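Gripper stops closing too early on soft objects, position reached flag never set

Posted in Grasping and Control by fekero_bench

I have a parallel gripper on a Mellor arm, driven through the Irkholm control stack. The close command goes out with a target width and a force limit. On rigid parts it works. On plush toys the fingers slow down well before the target width, the driver reports "moving" until the timeout, and the planner aborts the lift. The force limit is set to 20 N. Raising it gets the fingers further in, but the flag still does not come up and I don't want to crush the stuffing every cycle.

I logged 1054 close commands in March. All failures are on soft items. Is there a parameter for this, or do I have to write my own grasp check?

3 replies

gusano_dev

The flag is computed from position error only. With a compliant object the finger reaches force equilibrium short of the target width, so the error never drops below tolerance and the flag stays false. Raising the force moves the equilibrium point and leaves the condition as it was.

Write your own check. I run it as a separate node:

Read finger width and motor current at the driver rate.
Low-pass the current. The raw signal is too noisy near stall.
Declare contact when current rises above the free-motion baseline for several samples in a row.
Declare grasp when finger speed stays under 2 mm/s after contact and width is above the empty-close value.
Send hold at the present width and return success to the planner.

Record the baseline current on an empty close after every restart. Ours drifts with temperature. The speed threshold must be applied after contact only, otherwise the start of the motion triggers it.

If you have a wrist camera, use it as a second check before the lift. Segment the object in the region between the fingers and reject the grasp if the mask area there is too small. Do not use the mask to estimate width on plush. The fabric bulges out between the fingers when gripped and the contour no longer matches the one from the approach view. I also had to mask out the fingers with a fixed polygon, as the detector kept merging dark stitched features with the black fingertip.

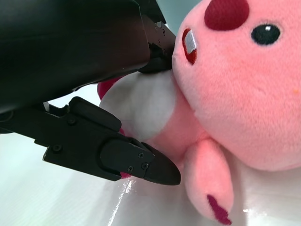
Wrist view, pink plush between the fingers, white fabric bulging in the gap.

The glossy surface under the toy is a separate problem. A bright reflection can end up in the mask if you threshold on brightness. Fixed exposure helped more than any filter.

tmr_28

Just increase the timeout. Worked for me.

lowgain

Longer timeout will not fix it if the flag depends on position error, it only fails later. You can widen the position tolerance in the Irkholm config and skip the extra node, but then a missed grasp on a thin part may also report success. Fine if you only pick toys. For mixed bins use the current check above.

Also look at your close speed. At high speed the current peak from deceleration looks like contact. I dropped ours to 28 mm/s for the last part of the stroke and the false contacts went away.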